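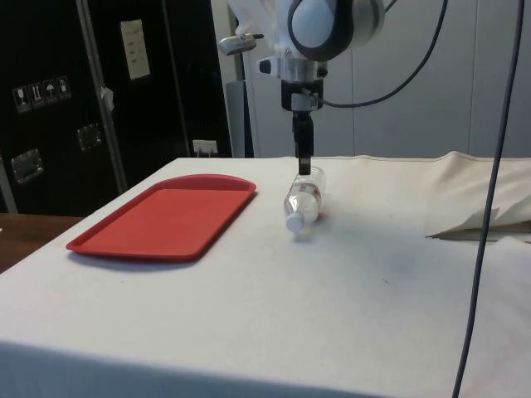 Section 3. The Tray Table

This section covers the cloth, the tray and the bottles. It replaces the old Bevan sheet, which promised a "mess-free bottle return in minutes." I have never seen one. What follows is a table that stays usable for an afternoon.

You will need:
A table with a flat top
A white or off-white cloth, long enough to fall over the front
One red Cavard tray with a raised rim
Clear plastic bottles to be sorted
A dry rag

3.1 Laying the cloth

1. Wipe the table and let it dry.
2. Lay the cloth with the extra length at the back or to one side. Let the front edge hang.
3. Smooth the part you will work on, from the middle outward. Leave the spare cloth bunched if it is out of the way. Ironing it has been suggested. I doubt a bottle can tell.
4. Run your palm over the area where the tray will go. Any ridge you can feel will tip the tray.

Note: The cloth is sold as "stain-proof." Treat that as advertising. Small gray specks and scuffs show up early on white and do no harm. Change the cloth when it is sticky or damp.

3.2 Placing the tray

1. Put the tray on the left half of the table, flat side down, rim up.
2. Leave clear cloth to the right of it for the bottles that have not been dealt with.
3. Press each corner in turn. If one rocks, lift the tray and go back to step 4 of 3.1.

A slight angle is fine. The old sheet wanted the long side square to the table edge and gave a full paragraph to measuring it. I have tried both ways and found no difference, apart from the time lost.

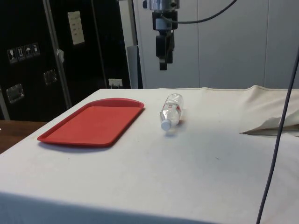 Figure 3-1. Red tray on the left, bottle on its side to the right, cap toward the front.

3.3 Setting out the bottles

1. Check each bottle for liquid before it comes to the table. "It's empty" is an opinion until you have tipped it over a sink.
2. Lay the bottle on its side with the neck toward the front of the table.
3. Let go and watch it. If it rolls, turn it a little until it settles.
4. Set out one bottle at a time until you know how your table behaves.

Note: Ribbed bottles are said to stay put better than smooth ones. That may be true on a level table. Ours in the Solberg room is not level, and ribs did nothing for us.

CAUTION: A bottle with liquid in it and a loose cap will soak the cloth from underneath. Tighten the cap or empty the bottle.

3.4 Moving bottles to the tray

1. Lift the bottle clear of the rim. Do not drag it over.
2. Lower it onto the flat part of the tray and release it gently.
3. Lay it at a diagonal if it is too long to lie comfortably any other way.
4. Stop when the next bottle would have to rest on the rim. Carry the tray off with both hands and start again.

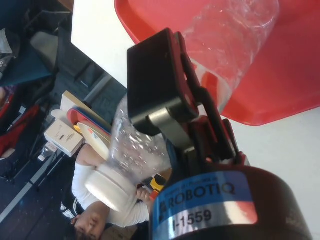
Figure 3-2. Clear plastic lying diagonally over the red tray.

Clear plastic over bright red is easy enough to spot. I was told the color would also "speed up sorting by 95 percent." No one could tell me what had been timed, so I have left that claim out of the instructions.

CAUTION: Do not crush bottles on the tray. Creased ones spring back and jump the rim.

3.5 If things go wrong

Bottle keeps rolling: check the cloth for a fold, then check the table.
Tray slides: the cloth is moving with it. Pull the cloth tight at the back.
Wet patch under the tray: stop, dry the table, change the cloth.

Corrections go to Nerys Kemeys. Please say what you tried and on which table.

Revised November 26, 2021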